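What the Arm Left Us to Do

I have worked at Yimer long enough to remember when the sorting room had a radio, and when the person who got in first picked the station for everybody. We are a small outfit. We take in returned and mixed canned goods, put them back in order, and send them out again to shops that would otherwise have to do it themselves. It is plain work and I have always liked it, which my family finds hard to believe.

In July the company brought in an arm from Anico. I had my mind made up before it was unpacked, and I will say so here because I think a lot of people my age write about these things as if they had been fair from the start. I wasn't. I figured it would take the easy part of the job, the company would call that a favor to us, and then one of us would be told there weren't enough hours to go around.

Well, the hours are still there, at least so far, and I'm glad of it. But the job has changed in ways I didn't see coming, and I've been turning them over on the drive home for months now.

The biggest one is the talk. Four of us used to stand at one long table, and when your hands know what they are doing your mouth is free. I heard about two weddings, a bad knee and a whole kitchen remodel across that table. Now we are spread out. One person sets things up for the arm, one checks what it has done, and the other two are in the back with the boxes it can't handle (the crushed ones, the sticky ones, anything with a torn label). We eat lunch together, of course, but you can't fit all that into lunch!

The second thing is the watching. I used to come home with sore shoulders. These days my shoulders are fine and my head is tired, because looking after a machine means paying attention to a job you aren't doing. My manager thought we would find it restful. I told her to try it for three hours and she did, to her credit, and after that we started trading places at ten and again at two.

And yet I would not send it back. There is a younger woman on our crew who had never been asked her opinion of anything at work, and she turned out to have a real gift for seeing why the arm gets confused. She moves a can over a little, tries again, writes it down. She has been given a raise for it, and she should have been given one sooner.
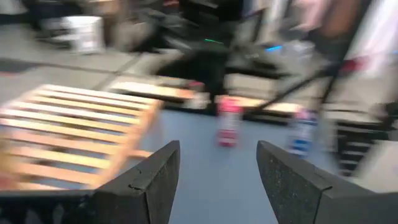
Two cans set out on the mat, seen from between the gripper's fingers.

What I'd ask of any company thinking about doing the same is pretty modest. Talk to the people at the table before you order anything. Ask them which part of the day they would gladly hand over, and which part they would miss. We would have told Yimer to take the lifting first and leave us the sorting, and we'd have been happy to explain why over a cup of coffee. As it is, we still do the lifting.

I'd also like the table back, or something close to it, even if it's only for the last hour of the shift. I have brought this up twice. My manager says she is looking at the floor plan, and I believe her, and in the meantime I've carried the old radio in from the storage closet and put it where all four of us can hear it.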